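Minutes of the Regular Meeting
Orkport Food Service and Packaging Advisory Board
11 Aug 2023, Orkport Municipal Annex, Room 13

The meeting was called to order at 9:30 a.m. A quorum was present. The agenda was adopted with one change: item 5 was moved ahead of item 4 at the request of the Vevar delegate, who had to leave before noon.

## 1. Minutes of the June meeting

The June minutes were approved as corrected. Under item 3, "permit fee" should read "inspection fee."

## 2. Single-use items ordinance

The Chair reported that the draft ordinance has been returned by the city attorney with comments on sections 2 and 6. Section 2 defines a single-use item. The attorney advised that stirrers, straws and splash sticks be named separately, as the present wording could be read to cover straws only. Section 6, on penalties, is to be brought into line with the existing sanitation code.

The staff survey of licensed food businesses closed at the end of June. Forms were sent to 714 businesses and 200 were returned. Of those, 23 stated that they had no storage space for a second type of straw. Members noted that the return rate among mobile vendors was low, and staff were asked to contact the vendors again through the market office.

Discussion turned to how straws and stirrers are supplied and stored. Several members held that items bought in bulk should stay in their original wrapping until they are placed in a dispenser, and that an opened pack should be used or discarded within a set period. The present health rules are silent on this point. 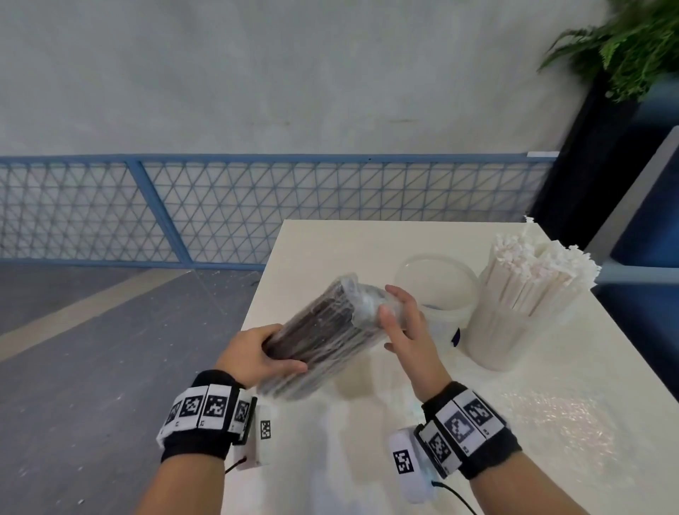 Golestani asked whether a time limit on opened packs would be enforceable at all, given that inspectors visit most premises once a year, and suggested that a closed container be required instead. The Vevar delegate supported the closed container and added that Vevar has had a similar rule for its school cafeterias for two years without complaint. Staff noted that a container rule could be checked at an ordinary inspection.

It was moved and seconded that section 4 be redrafted to require closed storage for opened packs, with no time limit. The motion carried, with one member opposed. The member opposed asked that the minutes record a concern about cost to small kiosks.

## 3. Straws on request

The Board considered whether straws should be given only when a customer asks. Members agreed that an exception is needed for hospitals, care homes and any customer with a disability, and that staff at a counter must not ask for a reason. The wording offered by the Orkport disability office was accepted in full. Drive-through service was left open until the September meeting.

## 5. Regional purchasing

The Vevar delegate presented a proposal for joint purchasing of paper goods by the two cities, under the working name Zereo. Each city would keep its own contracts for hot cups and lids. The Board received the proposal and referred it to the finance office for review. No vote was taken.

## 4. Public education

Staff circulated a draft leaflet for restaurant owners. Members asked for larger type, a shorter first page and a telephone number that is answered during evening hours. Translation will be ordered once the text is final.

## 6. Other business

The lock on the sample cabinet in Room 13 is broken. Staff will request a repair.

## Action items

- Staff: redraft section 4 and send it to members before the next meeting.
- Staff: second contact with mobile vendors.
- Finance office: written comments on Zereo.
- Chair: reply to the city attorney on sections 2 and 6.

The meeting was adjourned at 11:50 a.m. The next regular meeting will be held in September in the same room.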